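Demonstration recording with the hand-held gripper: questions from new operators

Maintained by Teresa Marciniak, Tundbridge site. Last revised in October. Questions about the arm itself go to Tarmo Vaher. The current task set is Linidon, soft goods on a flat table: mesh bags, cloths and sleeves, handled with two parallel fingers. 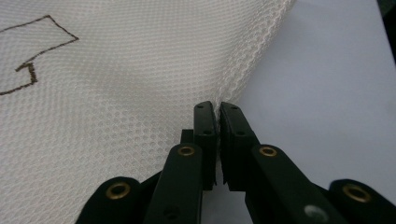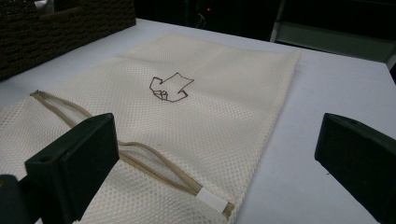 ## Recording

**Do I need the robot powered on to record?**

No. The hand-held gripper has the same finger geometry as the one on the arm, and the wrist camera travels with it. The arm is only needed for replay and for the remote-control sessions described further down.

**How long is one demonstration?**

One complete attempt at the task, from the first approach to the last release. There is no fixed duration. The recorder closes a file at 400 seconds whether you have finished or not, and a file closed that way is discarded at upload.

**How many do I record per task?**

200 accepted demonstrations per task. Rejected ones do not count toward the total. The folding task currently stands at 269, which is more than we need, so please pick another one from the list.

**How fast should I move?**

Slower than you would with your bare hand. The arm has a speed limit and the replay check fails any segment that exceeds it. Most new operators are too fast on the approach and too slow on the grasp. Practice both before you start recording.

**Can I use my free hand to hold the fabric?**

Only in tasks marked "assisted" on the task sheet. In all others the free hand stays off the table. If you touch the fabric by reflex, stop and mark the file as rejected.

## Handling fabric

**Where do I grasp a sheet that is lying flat?**

Lower the open fingers until the pads just touch the material, then close. This raises a small fold between the pads and the fold is what you lift. Pressing down harder does not help and bends the finger mounts over time.

**The mesh slips out of the pads. What is wrong?**

Usually the fold is too shallow. Open, move the fingers slightly farther apart and try again within the same demonstration. A recovered slip is useful data and should be kept. If it slips three times in a row, end the file and check the pads for lint. Wipe them with a dry cloth only.

**Does the bag have to start in the same position every time?**

No, and it should not. Rotate it, shift it, leave some wrinkles in. Change the zipper state as well, where the task sheet allows it. A set in which every bag starts square to the table edge trains a policy that works only on bags that are square to the table edge. We have one of those already.

**Should I smooth out the creases first?**

Leave them, unless smoothing is the task.

## Camera and tracking

**Do objects at the back of the table matter?**

They may stay. Do not move them during a demonstration. Between demonstrations you can rearrange them freely.

**The tracker reports lost pose. Can I continue?**

For a loss under one second, yes. The gap is interpolated. For anything longer, set the gripper on the dock, wait for the status line to clear and record again. Plain white surfaces give the tracker very little to work with, so avoid holding the camera close to bare tabletop for long stretches.

## Remote control

**When do we teleoperate instead of using the hand-held tool?**

For tasks where contact force matters, and for corrections. When a trained policy fails on the arm, the operator takes over from the Ramanauskas console, finishes the task and hands control back. Only the part after takeover is stored as a correction.

**Is there a delay?**

Yes, a small one, and it is worse when the video link is busy. Close any extra camera views on the console. If you find yourself overshooting, reduce the motion scale before you try anything else.

**Who can run the console?**

Operators who have at least 26 accepted hand-held demonstrations and have done the stop-button check with Tarmo. Cleltstead operators need to repeat the check here — the two cells are wired differently.

## Files

**What makes a reviewer reject a demonstration?**

- Task not completed and no failure label set
- Free hand in view in an unassisted task
- Pose gap longer than one second
- Gripper not fully open at the start

**Can I delete a bad file myself?**

Mark it as rejected and upload it with the rest. Rejected files are kept separately and are used to tune the automatic checks.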